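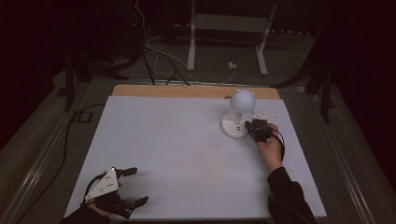

Setting up a corner at home for video doctor visits

I had my first video appointment from the kitchen counter with the laptop leaning on the bread box. The doctor spent most of it looking at my chin. I've had a lot more of them since then (my blood pressure got me onto a monthly check-in) and I've slowly worked out a setup that doesn't make me want to crawl under the table. Here's what I do now, in no special order.

Get the light in front of you

A window behind you turns you into a shadow. Sit facing the window if it's daytime, and if your appointment is late in the day put a small lamp behind the laptop, a little off to one side. Mine used to be right next to the screen and I got a big white glare on my glasses every time I looked down. If you're showing a rash or a mole, switch off any colored bulbs first! Warm yellow ones make everything look redder or yellower than it is, and my nurse, Zanele Engelbrecht, asked me twice whether I was feeling all right when it was only the bulb.

Raise the laptop

Eye level is what you want. I use two cookbooks and an upside-down baking pan. Make sure it doesn't wobble, and test it by typing something.

Do the tech part the day before

Log in the night before, not five minutes ahead. The portal my clinic uses, Plulilix, likes to ask for a new password at the worst possible moment, and then it wants to text you a code, and then your phone is charging upstairs. Let it update, check that the camera and microphone are allowed in your browser, and write the help number on paper. If your Wi-Fi is weak in that room, move closer to the router or use a cable. I bought a 47-foot one and ran it along the baseboard with those little clips.

Keep a visit box

An old shoebox is fine. In mine:

Blood pressure cuff and spare batteries
Thermometer
A flashlight for throat checks
Pill bottles, or a list copied from the labels
Insurance card
Pen that works, notepad

Bring the actual bottles if you can. I read my dose off from memory once and got it wrong.

Take your readings early

Sit quietly for 5 minutes before you use the cuff, feet flat, arm resting on the table. I used to run in from the yard and strap it on while the call was connecting, and my numbers were awful. Write them down with the time next to them, so you aren't squinting at the cuff's memory screen while the doctor waits.

Ask what it costs

Call your insurance before the first visit and ask whether a video visit has the same copay as an office one. Mine did in August, but plans differ, and so do the rules on seeing a doctor in another state. My neighbor Tumelo Kruger keeps a notebook of who he talked to and when, and I've copied him on that.

Close the door

Put a note on it too. My family has wandered through in towels. Headphones help if the walls are thin, and they cut the echo as well.

Wipe the camera lens with a soft dry cloth. I went weeks with a smear of peanut butter on mine.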